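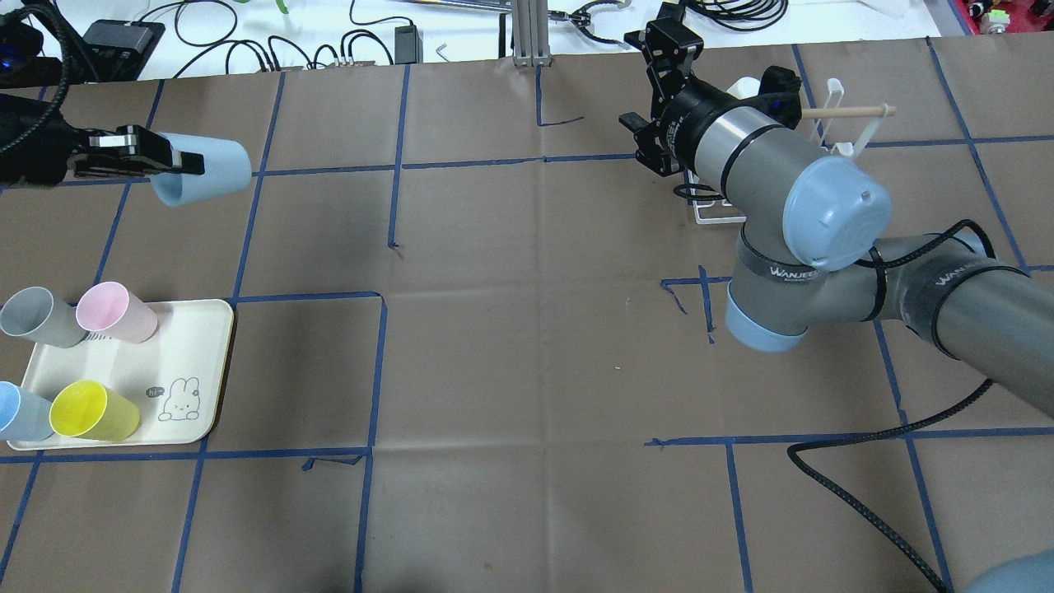
Cups and the bunny tray, afternoon. Blue one in the gripper.

Back at my desk with cold coffee, writing fast before I forget what I think. Merja asked me at lunch, straight out, when one of these will do her dishes. She wasn't joking. She has two kids and a sink. I said something vague about years and she said that's what I told her last July. Fair.

So. Cups. Five plastic cups and a tray with a bunny on it, and this is what grown adults do all day. A cup lying on its side is a mean little problem. It rolls. You come in a hair too low and you're pushing the table, a hair too high and you've nudged it off somewhere else. My niece clears a tray like that in 4 seconds while talking about horses. Didn't time the arm today, didn't want to know.

Kerttu's side of it: she says dishes are the wrong question. Nobody at Honkanen wants dishes, they want bins. Same part, same bin, all shift, and a person standing there at the end with a sore back. She says that is close, maybe even now, if you let the shop bend a bit toward the machine. Mark the table, fix the tray, keep the light the same. I said then it isn't a chore anymore, it's a machine with a room built for it. She said so is a dishwasher. Had no answer. Still don't, three hours on.

I keep going back to that. The dishwasher won because it never tried to hold a sponge. Washer same. Maybe the thing for loading it is also some ugly box and two arms is just us being vain. Wrote that on the whiteboard, Eino rubbed it out. He's the believer. His list of what he thinks will work at home within a few years: picking up toys, towels (just folding, not putting away), table to counter. My list: table to counter, if it's plastic, if there's no soup in it. We agree on plastic.

Glass is what bothers me. And wet. And a fork hiding under a plate. And the cat. My mother's kitchen in Lastavdale, where every drawer sticks and there's a rug that folds under your foot, I would not put an arm in there for any money. I'd be scared for the rug and for her.

The tape on our table needs doing over, ends are lifting and there are loose bits lying about. Put it on tomorrow's list. Also the cables at the back, which I've promised three times. Siiri says a lab that can't tidy its own bench has no buisness selling tidying. Ha. She's right though, and that might be the best test anyone has come up with. Forget the demo. Let it clean up that bench, the cords and the hex key and all of it, and I'll believe.

Read the Nukano pitch again on the bus this morning. 300 homes, they want. Cups, laundry, pet bowls, "the full evening". Not a word on what happens when it drops something, who wipes up, who pays. I'd have more faith in them with one home and a long boring list of what went wrong. Martti thinks I'm just jealous of their money. Some of that, sure.

What I'd say to Merja if she asked again, and she will: shop floor, yes, bits of it, dull bits. House, one thing at a time, slow, with you in the next room listening for a crash. Would you pay for that? I think she'd say yes, that's the strange part. She said she wouldn't care if it took all night so long as she was asleep. I always think about speed and she doesnt care about speed at all. Should write that down somewhere better than here.

Call with Drudness at 11, need the grip notes done before and I haven't started. Buy tape. Go home, there's a sink full there too. Mine to do.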